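社内報「暮らしと道具」 2021年1月号

割り箸の回収と、食堂の箸の切り替えについて

総務からのお知らせが続きますが、今号では食堂と休憩室で使う箸の話を取り上げます。昨年5月から、本館食堂では割り箸の置き場を返却口の横からレジの横に移し、必要な人だけが声をかけて受け取る形に変えました。あわせて、塗り箸と竹箸を箸立てに入れて各テーブルに置いています。変更から半年あまりがたったので、使用量の集計と、寄せられた意見への回答をまとめます。

使用量

切り替え前の月の割り箸の使用量は2,038膳でした。切り替え後、いちばん少なかった月は1,365膳です。弁当を持ち帰る人が増えた時期と重なっているため、食堂の中だけで見れば減り方はもう少し大きいと考えていますが、持ち帰り分と店内分を分けて記録していなかったので、正確な内訳は出せません。今月からは伝票の欄を分けて記録します。

休憩室の分はこの集計に入っていません。各階の休憩室では部署ごとに割り箸を買っており、購入の伝票も事務用品と一緒になっているところがあります。来年度の予算を組むときに、箸と紙コップは別の行に書いてください。

箸の種類について

食堂に置いている箸は二種類です。塗り箸は長さが23センチで、先に細かい溝があり、麺類でも滑りにくいものを選びました。竹箸は塗装をしていないもので、軽く、先が細めです。焼き魚の日は竹箸のほうがよく出ます。どちらも食器洗浄機で洗えますが、竹箸は乾燥の温度が高いと反りが出るため、乾燥の工程だけ別にしています。

割り箸は、これまでの元禄箸に加えて、仕入れ先のコルス(Korus)から杉の利久箸を少量取り寄せて試しています。元禄箸は割りやすいように溝と面取りが入った形で、利久箸は中央が太く両端が細い形です。値段は利久箸のほうが高いので、来客用の仕出しに限って使います。

割り箸の材料については、間伐材や端材を使ったものがあるので一律に減らさなくてもよいのではないか、という意見が届きました。そのとおりで、材料の出どころがわかっている製品であれば、使うこと自体に問題があるとは考えていません。今回の切り替えは、ごみの量と購入費を減らすことが目的です。食堂から出る可燃ごみのうち、割り箸と箸袋はかさが大きく、回収の袋がすぐにいっぱいになっていました。 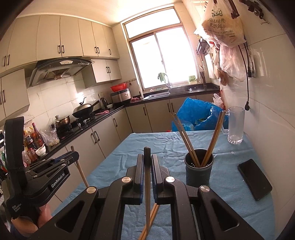 生活環境改善チーム

使い終わった割り箸の回収

割り箸を受け取った方は、食後に返却口の右にある回収箱へ入れてください。箸袋とつまようじは可燃ごみです。回収箱に入れる前に、水ですすいで汁や油を落とします。返却口の横の流しに洗いおけを置いてあるので、そこで軽くゆすぐだけで十分です。洗剤は使わないでください。

回収した箸は食堂で乾かし、12キロの箱に詰めて、製紙原料として引き取ってもらいます。引き取り先はゴシラリ(Gosirari)です。汚れが残っているとかびが出て、箱ごと受け取ってもらえなくなります。夏の間に一度、返されてきた箱がありました。カレーの日とラーメンの日は、とくに念入りにすすいでください。

次のものは回収箱に入れないでください。
塗装や印刷のある箸
竹の割り箸
プラスチックの箸、スプーン、フォーク
焼き鳥やだんごの串
折れて先がとがったもの

竹の割り箸は見た目では区別しにくいことがあります。木の箸に比べて硬く、繊維の筋がまっすぐ細かく通っているのが目安です。迷ったときは可燃ごみに出してください。

箸立ての衛生について

箸立てに手を入れて選ぶのが気になる、という意見が13件ありました。意見箱に届いたものの中ではいちばん多い内容です。これを受けて、昨年の秋から箸立てを引き出し式の箸箱に替えました。ボタンを押すと一膳分が手前に出てくるもので、先のほうには触れずに取れます。製品名はマモ(Mamo)です。窓側の席にはまだ入っていませんが、2月中に全部の席に置く予定です。

箸箱は毎日、閉店後に中身を出して洗っています。朝の時点で中に水気が残っていたことが何度かあったため、ふたを開けたまま一晩置くことにしました。朝いちばんに利用する方で、ふたが開いている箱を見つけたときは、そのままにしておいてください。開店前に食堂の担当が箸を詰めて閉めます。

左利きの方から、箸箱の取り出し口が右手前にしかなく取りにくい、という声もありました。箱の向きを変えれば左からも取れるので、使いやすいように回してかまいません。

自分の箸を持ってくる場合

持参の箸を使う方も増えています。食堂の流しで洗うことはできますが、食器洗浄機には入れられません。返却口のトレーに自分の箸を載せたまま返してしまう例が続いていて、見つかったものは食堂の入口の棚に一か月間置いています。箸箱ごと忘れる方もいますので、心当たりのある方は棚を確認してください。期限を過ぎたものは処分します。

木の箸を長く使うためのやり方を、食堂の担当に聞きました。水に長くつけておかないこと、洗ったあとは布でふいて先を上にして立てて乾かすこと、ぬれたまま箸箱にしまわないこと。塗りのない箸は、先がけば立ってきたら目の細かい紙やすりで軽くこすり、食用のくるみ油か、えごま油を薄く塗って一日置きます。塗り箸は先の塗りがはがれてきたら替えどきです。

分室での取り扱い

スマルホルム(Sumalholm)分室には食堂がないため、仕出し弁当に付いてくる割り箸をそのまま使っています。弁当の注文票に「箸不要」の欄を加えてもらいましたので、自分の箸がある方は丸を付けてください。前日の夕方までに出した注文票に限り有効です。当日の変更は受けてもらえません。

分室の回収箱は給湯室の冷蔵庫の隣にあります。本館への便に載せて運ぶので、袋の口をしばってから箱に入れてください。すすぎと分別の方法は本館と同じです。

今後の予定

2月に窓側の席の箸箱を入れ替え、3月に休憩室の割り箸の購入を総務でまとめて行うかどうかを決めます。まとめ買いにすると単価は下がりますが、置き場所が必要になります。地下倉庫の棚を一つ空けられる見込みですが、湿気が多い場所なので、除湿機を置いて様子を見てから決めます。

箸や回収箱について気づいたことは、食堂入口の意見箱か、内線で総務までお知らせください。回答は次号以降のこの欄に載せます。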